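# 귤 한 상자를 샀는데 바닥 쪽부터 곰팡이가 핍니다. 보관법 좀 알려주세요

**Okosix** · 2023년 12월 4일

지난주에 온라인으로 귤을 한 상자 주문했습니다. 두 식구라 빨리 못 먹고 베란다에 상자째 뒀는데, 오늘 보니 아래쪽에 깔린 귤 몇 개가 물러 있고 한 개에는 푸른 곰팡이가 피었습니다. 위쪽은 멀쩡합니다.

궁금한 것은 두 가지입니다. 곰팡이 핀 귤 옆에 있던 귤은 씻어서 먹어도 되는지, 그리고 남은 것을 어디에 두어야 오래 가는지입니다. 냉장고는 김치통 때문에 자리가 많지 않습니다. 방울토마토도 같이 샀는데 이것도 귤과 한곳에 둬도 되나요?

---

**Skulbridge**

상자째 두면 아래쪽이 눌려서 먼저 상합니다. 받은 날 바로 전부 꺼내서 골라야 합니다. 순서는 이렇습니다.

1. 곰팡이 핀 것은 비닐에 넣어 바로 버립니다. 그 부분만 도려내고 먹지 마세요.
2. 옆에 닿아 있던 것은 껍질을 눌러 봅니다. 물렁하면 버리고, 단단하면 흐르는 물에 씻어 물기를 닦은 다음 먼저 드세요.
3. 나머지는 씻지 말고 천이나 신문지 위에 펼쳐서 반나절쯤 겉의 습기를 날립니다.
4. 상자 바닥에 신문지를 새로 깔고 귤을 한 층 놓고, 다시 신문지, 그 위에 한 층. 2층까지만 쌓습니다.

식탁보 위에 꺼내 놓은 귤과 방울토마토
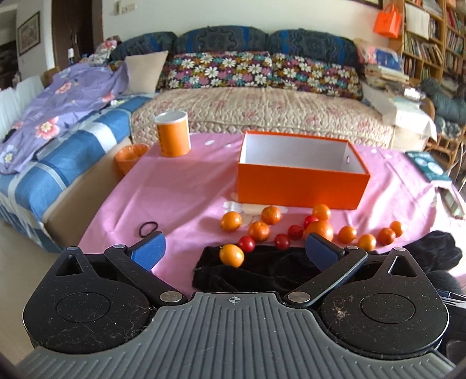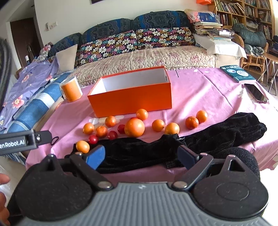
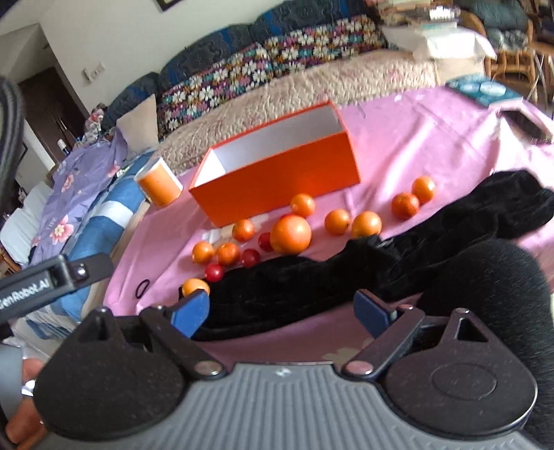
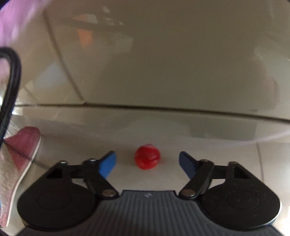

꼭지는 떼지 마세요. 꼭지 떨어진 자리로 수분이 빠지고 거기부터 상합니다. 베란다는 얼지만 않으면 괜찮은데, 해가 드는 쪽은 피하고 상자 뚜껑은 열어 두세요. 밤에 영하로 내려가는 날은 현관 안쪽으로 들여놓습니다. 한번 언 귤은 녹으면서 금방 물러집니다.

방울토마토는 따로 두세요. 토마토가 익으면서 에틸렌이 나오고, 무엇보다 알맞은 온도가 다릅니다. 저는 꼭지를 떼고 키친타월 깐 통에 담아서 실온에 뒀다가, 다 익으면 냉장고로 옮깁니다. 토마토는 꼭지 쪽에 곰팡이가 잘 생겨서 귤과 반대로 떼는 편이 낫습니다.

---

**Kolář**

그냥 작은 상자로 사세요. 두 사람이면 큰 상자는 무조건 남습니다. 저는 동네 가게에서 2,000원어치씩 사 먹는데 버린 적이 없습니다.

---

**Clakadcombe**

위에 적힌 방법이 대체로 맞고, 몇 가지만 덧붙입니다.

소금물에 헹구라는 글이 많은데 저는 권하지 않습니다. 헹군 뒤 물기가 조금이라도 남으면 그 자리가 먼저 상합니다. 해 보실 거면 30분 이상 말리고 마른행주로 한 번 더 닦으세요. 귀찮아서 저는 한 해 하고 그만뒀습니다.

너무 많이 남았으면 까서 속껍질째 얼리는 방법도 있습니다. 알맹이를 떼어 쟁반에 겹치지 않게 얼린 뒤 봉지에 옮기면 서로 붙지 않습니다. 4월까지 두고 먹어 봤는데 맛은 조금 떨어져도 갈아 마시기에는 충분했습니다.

그리고 배송받은 상자에 처음부터 터진 귤이 있었다면 판매처에 사진을 보내 보세요. 받은 당일이나 다음 날까지만 접수하는 곳이 많으니 다음에는 도착하자마자 바닥까지 확인하시고요.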